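Home | About the Club | Join | FAQ | Contact

Gralgate Student Robotics Club - Frequently Asked Questions

Print this page | E-mail this page

Who can join?
Any student enrolled at the Gralgate campus. You do not need to study engineering. Many of our members come from nursing, design or languages, and they learn the programming with us.

Do I have to pay?
The fee is $13 for one term. It covers the small parts and the snacks on build nights. Tools stay in the workshop, please do not take them home.

What is the Femico Tidy Challenge?
It is the competition we enter every year. Each team has a robot with two arms, and the robot must clean the floor of a furnished room. An item counts only when it is fully inside the bin. If it rests on the rim of the bag, the judges give no point.

How do you practise for it?
We drive the arms by hand first, and we save every run. At this time we have 3,876 saved runs, and 705 of them are from the bedroom task. Later the robot tries alone with the program we trained, which we call Lernik.

Which items are the most difficult?
Flat wrappers. The fingers must come very low to the carpet and they often close on nothing. A bottle is easier, but it can roll.

Can I work on the robot in my first week?
Yes, after the safety talk. You will sit beside an older member and keep a hand near the stop button.

Where can I find the team notes?
In the binder in room 316, or ask for the shared folder. The newest note is copied here. 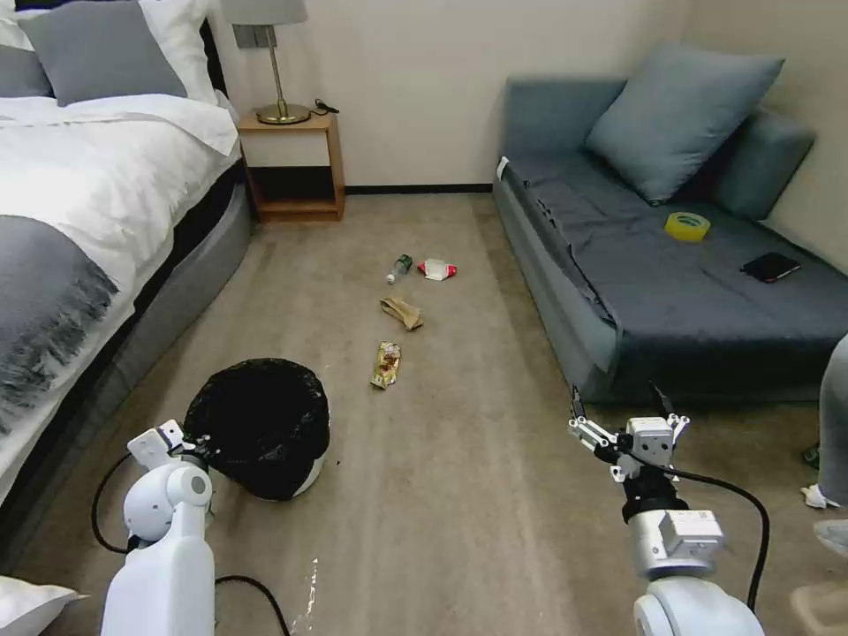

GATCHALIAN HALL, December - Bedroom task, four pieces of litter on the carpet between the bed and the sofa. The small bottle is the farthest and the shiny snack wrapper is the nearest. The bin stands by the left arm, so for the right arm we must plan a longer path. The tape and the phone on the sofa are not litter and the robot must leave them alone - please remember this when you label the runs.

Can I visit before I decide?
Of course. Come at 5:30 p.m. on any build night and knock loudly, the workshop is noisy.

Back to top | Print this page | E-mail this page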